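Section 4: Setting Up a Race in Zavex Timing

Read this section before you open entries. It covers creating the event, adding the run and bike legs, assigning chips, and testing the start and finish mats. Mat cabling is covered in Section 3.

4.1 Create the event

1. Sign in to Zavex Timing and select New Event.
2. Enter the event name as you want it printed on the results sheet. The Suria Duathlon is used throughout this guide.
3. Under Format, choose Run-Bike-Run. If your race has only one run, choose Run-Bike.
4. Set the entry limit. The default is 300. Riders who enter after the limit is reached go on the waiting list.
5. Select Save. The event stays hidden from the public until you select Publish.

Note: You cannot change the format after the first entry comes in. To correct a mistake, copy the event and delete the original.

4.2 Add the legs

1. Open the Course tab and select Add Leg.
2. Enter the distance and the number of laps for each leg. Enter one lap for a point-to-point course.
3. Set the minimum lap time. Any chip read sooner than this is ignored, so a runner standing near the mat is not counted twice.
4. Add a transition between each pair of legs. Transition 1 and Transition 2 are timed separately and appear in their own columns.
5. Enter a cut-off time for the bike leg, if you have one.

Caution: Do not set the minimum lap time longer than your fastest athlete's likely lap. Valid reads will be dropped from the live display and must be restored by hand from the raw log.

4.3 Event page and extras

The Extras tab holds anything that is not part of the race itself, such as parking passes, T-shirts and the post-race meal. Each item can have a price, a stock limit and one picture. Square pictures fit best on phones.
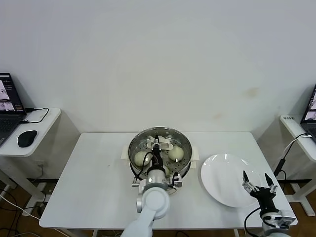 Figure 4-2. Meal item picture: steamed buns.

To add an item, select New Extra, type a name and upload the picture. Check Show on Entry Form if athletes should be able to order it when they sign up. Orders close at the same time as entries unless you enter a different date.

4.4 Assign chips

1. Plug the Filali desk reader into a USB port and wait for the green light.
2. Open the Chips tab and select Assign by Scan.
3. Type the bib number, hold the chip over the reader and wait for the tone.
4. Repeat for each athlete. For relay teams, assign one chip per team and pass it on in transition.

If a bib number is already in use, the screen shows the name of the athlete who has it. Select Replace only if you are sure. Error 71 means the chip was read but is not in your chip file. Import the file again and rescan.

4.5 Test the mats

1. Place the Cetemetti mats flat across the full width of the lane and connect both to the decoder.
2. Turn on the decoder and leave it for 15 minutes before testing.
3. Select Test Mode, then walk a chip across each mat at ankle height.
4. Check that the chip number and the correct mat name appear on the screen.
5. Walk a bike across the mats as well, with the chip on your ankle.
6. Select End Test. Test reads are cleared automatically.

Caution: Keep spare chips at least 2 meters from the mats during the race.

Section text revised by Yamila Bravo, February 25, 2026.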